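Re: [Gitness Growers & Cooks] Ripening fruit in a cold house?
3 replies · 19 likes · Share

Hello all, and especially Blagoje,

On Thursday Blagoje Vidmar wrote:

> Every mango I buy in Gatden is hard as a doorknob, and every one I leave
> on the kitchen windowsill goes wrinkly before it goes soft. The house is
> an old stone one and I don't heat the kitchen at night. Is there any point
> carrying on, or should I stick to tins? My mother used to bury them in
> the rice bin but I can't remember for how long.

Please don't go over to tins just yet! I lived for years in a draughty flat in Wurmont with a kitchen that never saw the sun, and I got through a shameful number of wrinkled mangoes before I found a way that suited me. I'd guess your windowsill is the trouble. It may be bright at noon but it must be bitter by four in the morning, and a mango that gets properly chilled while it's still hard seems to sulk for good.

Your mother was quite right about the rice. I'd give it two days and then look every morning, because they can go over very quickly in there. If you haven't a rice bin, a paper bag with a banana in it does much the same job. Fold the top down loosely, put it in the warmest room you've got (mine goes on top of the bookcase, well away from the radiator) and leave it be.

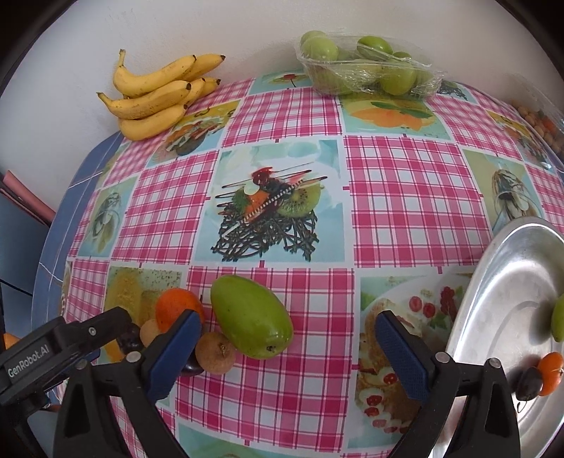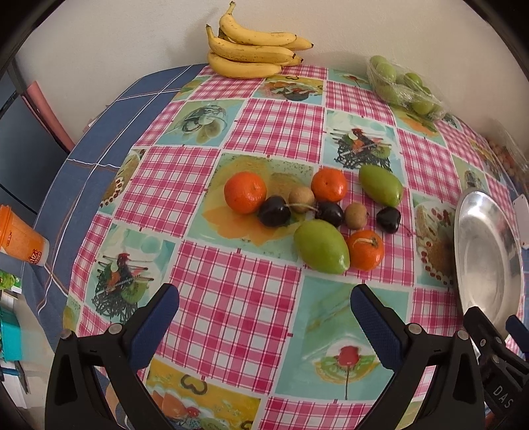 Mango in the first, bananas in the second.

Colour is no help at all with some sorts, which stay green right to the end, so do go by feel and smell. Press gently near the stalk with your thumb. If it gives a little and smells sweet, have it that day or move it to the fridge, where it will keep a few days more now that it's ripe. And if one does go wrinkly and stays sour, don't throw it out – grate it with salt, a spoonful of sugar and some chilli, and it's lovely with cold meat.

For anyone wanting quantities, my chutney takes 400 g of peeled underripe mango, 100 g of brown sugar, a small onion, a thumb of ginger and enough cider vinegar to come halfway up the fruit. Simmer it until a spoon leaves a trail. I had the bones of it from a neighbour years ago, and she put raisins in, but I never have – I can't bear them hot.

While I'm writing, has anybody still got my big preserving pan? I lent it out in October at the Lim Street swap and I'd like it back before the marmalade oranges come in. No hurry otherwise.

Warmest wishes to everyone,
Orsolya Hegedűs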